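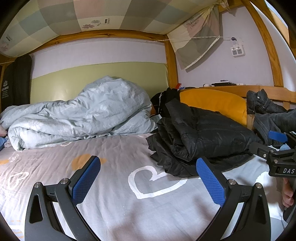 Handheld grippers with blue grip pads at a bunk bed with a light blue duvet, a black puffer jacket and a pair of dark grey jeans.

Zulter releases planning software for two-handed tidying

Winnipeg software company Zulter has released version 3 of Garngate, its toolkit for turning recordings made with handheld grippers into motions a two-armed robot can carry out. The new version went up for download on Sat 17 June and is free for universities and for companies with fewer than 20 staff.

The main change is in how the software handles two hands working at once. Earlier versions of Garngate treated the left and right grippers as separate recordings and lined them up by time stamp. That was good enough for picking up cups and putting them on a shelf. It worked badly on bedding and clothes, where one hand often holds a corner still while the other pulls.

"If the left hand is a quarter of a second late on a cup, you get the cup a quarter of a second late," said Graziella Cocco, who leads the planning group at Zulter. "If it's late on a duvet, the duvet has already gone somewhere else."

Garngate now looks for stretches of a recording where both grippers are acting on the same piece of cloth and marks them as linked. Within a linked stretch, the planner keeps the distance and angle between the two grippers close to what the person did, even if it has to slow both arms down. Outside those stretches each arm is planned by itself, as before, and is allowed to run at its own speed.

The links are proposed by the software and can be edited by hand. A timeline view shows each gripper as a row, with linked stretches drawn as bars across both. Users can drag the ends of a bar, split it or delete it, and the plan is worked out again from that point on.

Bunk beds and other tight spots

The second change concerns reach. A person with a gripper in each hand can lean in under an upper bunk, twist at the waist and get to the far corner of a mattress. Most robot arms can't follow that path from a fixed base, and until now Garngate only reported the problem at the end, after the whole motion had been worked out.

Version 3 checks reach first. Users load a description of their robot and a rough model of the room, and each recording is given a coloured strip: green where both arms can follow, amber where they can follow if the base moves, and red where they can't follow at all. Rails, posts and low ceilings can be added as plain boxes.

Yevhen Levchenko wrote most of the checker. He said bunk beds had been the hardest furniture to support because the useful space is a slot between two levels, with posts at the front.

"On an open bed you can come in from above and most things work out," Levchenko said. "In a bunk you have a lid on it. The elbow is the trouble, more than the hand. The gripper goes in without any difficulty and then the elbow wants to be where the rail is."

The planner can now be told to prefer a low elbow near a listed obstacle. It can also propose a base position for each recording, or one position that suits a whole batch. In the release notes Zulter says the batch option is slow on large sets and should be left to run overnight.

Results on a test set

Zulter published results on a set of 200 two-handed recordings of clothes and bedding being handled in bedrooms. With the previous version, 106 of them could be turned into a complete plan for the company's own test robot without manual fixes. The company has not yet published the matching figure for version 3. Cocco said the count was being redone after a mistake was found in the room models, and that she did not want to put out a number and then have to change it.

The results also cover planning only. A complete plan means the arms can follow the motion without hitting anything in the model. It does not mean the jacket ends up folded.

Ustyna Onyshchenko, a researcher at the Melnychuk robotics lab who has used Garngate for her own work on laundry, said that was a fair way to present it but that users should keep it in mind.

"Cloth doesn't do the same thing twice," she said. "You can copy the hands perfectly and still get a different lump. For that you need a policy that looks at the cloth and reacts, and this is the step before that. What it gives me is clean training data, and I get it faster than I did."

Onyshchenko's lab tried the version before release. She said the timeline saved her the most time, and that the automatic links were good on large items such as duvets and sheets. They were weaker on dark clothing lying on other dark clothing, where the cloth detector sometimes joined two garments into one. Zulter lists this as a known problem. A setting called "split on seams" helps in some cases but is turned off by default.

Changes to file handling

Garngate 3 also changes the way recordings are stored. Camera images, gripper opening and position tracks are now kept together in a single file, with a checksum for each part. Older recordings need to be converted before they can be opened. The converter is a command-line program and does not alter the originals.

Gion Schnyder, who looks after the file format, said the old layout had caused a steady run of support requests from people who had moved a folder and lost one of the tracks. The new format can also store a mask over parts of the image, so that phone screens, printed names and similar details in private homes can be covered before a recording is shared. Masks are drawn by hand for now. Once applied to an exported copy they can't be removed from that copy.

Porkon, which makes mobile bases for robot arms, has added support for the new base-position output in its own control software. Yevhen Polishchuk of Porkon said the two companies had agreed on a simple text format so that other makers could read it as well – there is no licence fee and no registration.

Support for the previous version of Garngate will continue, with bug fixes only. Zulter said existing projects can stay on it, but that recordings made in the new format can't be opened there.

A smaller update is planned to bring back the plug-in for custom gripper shapes, which was left out of this release. Until then, users whose fingers or grip pads differ from the built-in models have to enter the finger length and widest opening by hand on the settings page. The install guide and the converter are on the Garngate download page.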